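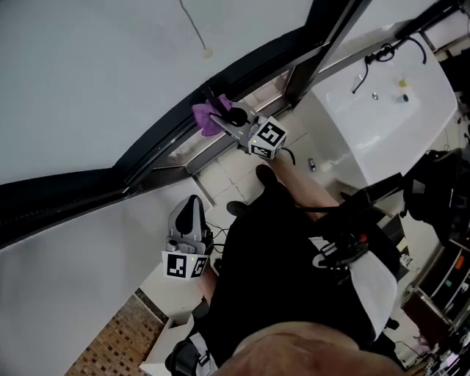

**Laten Practice** is a set of written rules for recording household tasks with hand-held grippers, where a person carries out the work and the recordings are later used to train robots. It covers cleaning, tidying and simple kitchen work in occupied homes. The text is maintained by Laten and has 21 clauses, grouped under preparation, recording and review.

## Scope

The rules apply to grippers held in the hand and fitted with printed tracking markers. Fixed robot arms are outside the scope and are covered by a separate document, Kiani.

## Main requirements

- Markers must be clean, flat and undamaged. A marker with a scratched or lifted edge is replaced before recording begins.
- Cables are routed along the operator's body and may not cross the path of either hand.
- Harness straps are checked at the buckle before each session.
- In bathrooms, standing water is wiped up first, and electrical equipment is kept away from filled tubs and sinks.
- When a cloth is used on glass or a window frame, the gripper fingers hold the cloth and should not touch the surface directly.
- An operator rests for at least 10 minutes after each hour of recording.

Household items may stay where they are unless they create a risk of tripping. Papers showing names or addresses must be removed or covered.

## Adoption

The first edition was tested in the Nurkora project, which recorded 3271 tasks in 115 homes. Reviewers at Prerkix found that most rejected recordings had hidden markers, and the second edition added a clause on hand position. Homes with shared bathrooms require written consent from every adult resident.

## See also

- Kiani (fixed-arm rules)
- Nurkora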